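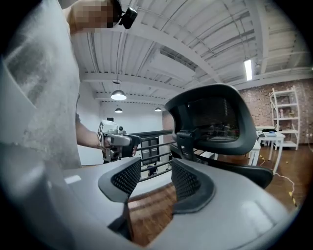 **Skipped months and renewal dates in Drirnora**

**tvoss** — Jun 30, 2022
We sell a coffee box to 1,372 subscribers, billed monthly. Since the April update, a customer who skips a month keeps the old billing date but loses the dispatch slot. We had 208 skips last cycle. Anyone know which setting controls this?

**gritty_shop**
Renewals > Anchor. Set it to "dispatch" and the charge follows the parcel. The default is "sign-up".

**lebrun_d**
I would not do that on a live shop. Changing the anchor recalculates every open subscription, skipped or otherwise. We did it with 543 active and had to refund the ones charged twice in the same month.

**gritty_shop**
Only if proration is on. Turn it off first, then change the anchor. No double charges here.

**lebrun_d**
Proration was off. The charges came from prepaid plans, where the flag is ignored. If you sell no prepaid plans you may be fine. 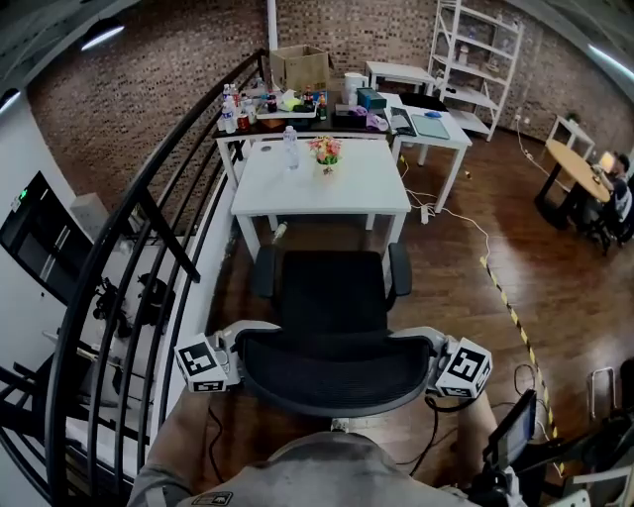
Export the next charge dates before touching anything. The CSV from the Gritden plug-in includes them, the built-in one does not.

**tvoss**
We have 444 on prepaid, so that rules out a straight switch. Could I move the monthly ones only?

**weidemann_ops**
Yes, with a second plan. Clone the monthly plan, set the anchor on the clone, migrate in batches. Discount codes do not carry over.

**gritty_shop**
That leaves you two plans to maintain for one box. I'd still change the anchor and fix prepaid by hand.

**lebrun_d**
444 by hand is two days' work. Clone it.

**tvoss**
Cloned, first batch of 50 moved. Dates match the export. Codes are indeed gone — I'll reissue them before the next batch.

Timo Voß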